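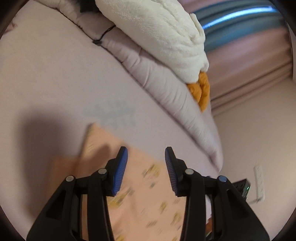 Writing the Rules First: A Good-Practice Guide for Home Recording with Hand-Held Grippers
Final project report, Introduction to Robotics
June 29, 2023

Why I picked this

When we got the list of project topics in class, almost everybody went for the ones where something moves by itself. I went for the one called "standards and practice," partly because it was the last one left with no name next to it and partly because I'd spent a good chunk of the spring annoyed at recordings that couldn't be used. You'd open a clip of somebody folding a cloth, and it would be great, and then you'd find there was no note on what the task was supposed to be. Or the note said "fold" and the person was very clearly stuffing things into a drawer. Somebody spent time on that!

So my project was to write a set of rules for people who record household tasks with a hand-held gripper, try them out myself in a real bedroom, and fix whatever didn't work. I called the rule set Plonen. It doesn't stand for anything (I needed a folder name and it stuck).

What I was working from

There are proper safety standards for industrial robots and for personal care robots, and I read as much of them as I could get through the library. They're good, but they mostly worry about a powered machine that can hit you. With a hand-held gripper the thing moving the fingers around is me, so big parts of those documents just don't fit. What did carry over was the way they think: list what could go wrong, decide how bad it would be, then write down what you'll do about it before you start.

The other thing I had was the Kesance checklist, which is the one-page sheet our lab hands out with the kit. It covers charging, cleaning the finger pads and signing the thing back in. It says nothing at all about the room you're going to be in, and for home recording that's most of the problem.

How the rules are set up

I split Plonen into 3 parts: the room, the tool and the record. My first draft had a lot more sections and I kept losing track of which one I was in, so I don't think anybody else would have had a chance.

The room

A bedroom is private in a way that a lab bench isn't. The rule I ended up with is that everyone who lives in the home has to say yes, including people who won't be there at the time, and they get to see the clips before anything is handed in. I wrote a short consent form in plain words. It asks which rooms are okay, which things should be put away first, and who to write to if they change their minds later.

Then there's a walk-around before recording. You look for mail, pill bottles, photos, screens, school papers, anything with a name or an address. Wide lenses are sneaky about this. They take in way more than you think you're aiming at, so you can be bent over a cloth on the mattress and still have the curtains, the wall outlet and a box with a little green light on it in view. Plonen says to check a test clip all the way out to its edges before you record anything for real, and to check it on a big screen. I did my first few on my phone and missed plenty.

One thing I went back and forth on was tidying. My first version said to clear the bed completely. I took that out. If every recording shows a perfect bed with one cloth in the middle, then whatever gets trained on it is going to have a rough time in an ordinary home, where there's a comforter rolled up to one side and a fleece blanket dumped on top of it. So now the rule is to put away what's private or unsafe and leave the rest how people live with it. Marks on a sheet are fine. Lumpy bedding is fine. A cord lying on the covers is where you stop and think, which gets me to the next part.

The tool

These rules are short and mostly boring, which I've decided is a good sign.

Look at the pivot screws before each session and turn them with your fingers. If one moves, tighten it. Mine have four on the linkage side you can see from above, and it only takes a moment.

Wipe the ribbed pads. Lint packs into the ridges when you work with fabric, and a pad full of lint doesn't grip like a clean one does. The clips from the start of a session and the end of a session then aren't really showing the same tool.

Keep the fingers away from cords and outlets. I wrote this one after I noticed how naturally I swung the gripper across a bed without looking at what was next to it. Your eyes are on the cloth. If there's a cord within arm's reach of the task, either it moves or the task moves.

Don't close on anything you can't see. A folded blanket can have all kinds of things in it - glasses, a phone, a cat. Pat it down with your free hand first.

Stop when your wrist is sore. I set a limit of 3 recordings in a row and then a break. I know that sounds low, but the kit is heavier than it looks and I got sloppy when I was tired, which showed in the clips as a lot of blur.

The record

This is the part I cared about from the beginning. Every clip gets a note, and the note gets written right after the clip, while you still remember it. Mine has the task in one sentence, the items used, whether you finished, and anything odd. "Finished" has to be yes, no or partly. In my early notes I wrote things like "kind of okay," and when I came back to them I had no idea what I'd meant.

Failed tries stay in. I feel strongly about this one. If you drop the corner of a cloth and have to grab it again, that's useful, and deleting it makes the whole set look smoother than real life. The only clips that get deleted are the ones with something private in them, or the ones a person in the home asks you to delete. No questions asked on that second kind.

Motion blur gets written down too. I don't throw blurry clips out, but printed fabric in particular smears into stripes when you move fast, and somebody sorting the clips later would like to know.

Trying it out

I used a bedroom for all my test sessions and stuck to fabric tasks: picking up a small cloth from a bed sheet, laying it flat, folding it over, moving it to another spot. Soft things are a good test for rules because they never start out the same way twice.

The consent form went fine. The walk-around took longer than I'd planned for, and I got faster at it once I'd put the list in the order you'd really walk a room, starting from the door. That was a suggestion from my Guzmán group (our class was split into project groups, each named for the room we met in), and I wish I'd asked them sooner.

The notes were the hard part. I had designed a beautiful form with way too many boxes, and by the second session I was skipping half of them. I was the person who wrote the form! So I cut it down to what I listed above. If I skip a box, somebody who borrowed the kit for one afternoon is definitely going to skip it.

I also gave myself a score out of 100 for each session, based on how many rules I'd followed. I ended up dropping the score from the final version. I was chasing the number and rushing the walk-around to get to it, and a single score hides which rule got broken. A missed screw check and a missed consent form shouldn't be able to cancel out against each other like that.

Things I didn't solve

Mirrors and shiny stuff. I have a rule that says "check reflections," but it's vague and I know it. Daylight through curtains changes during a session, and I don't say anything useful about that either, apart from writing down if the blinds or curtains are open.

I never tested the rules in a home with little kids or with someone who needs care, and those are the places where getting consent right matters most. Please don't read Plonen as being ready for that.

There's also the question of who checks. Right now you check yourself. In the Endley reading from the course packet there's a section on having a second person go over a sample of the records, and I'd like to add that, but I ran out of term.

What I'd tell the next group

Start with the note form and make it shorter than you want to. Do a full session with it before you write any other rule, because half of my rules changed once I was standing over a bed with the gripper in one hand and trying to type with the other.

Print the room list and tape it inside the lid of the kit case. The copy I left in the shared folder got opened by me and only me. The taped one is still there, slightly crooked, and the file for it is in the Plonen folder along with the consent form if you want to change the wording.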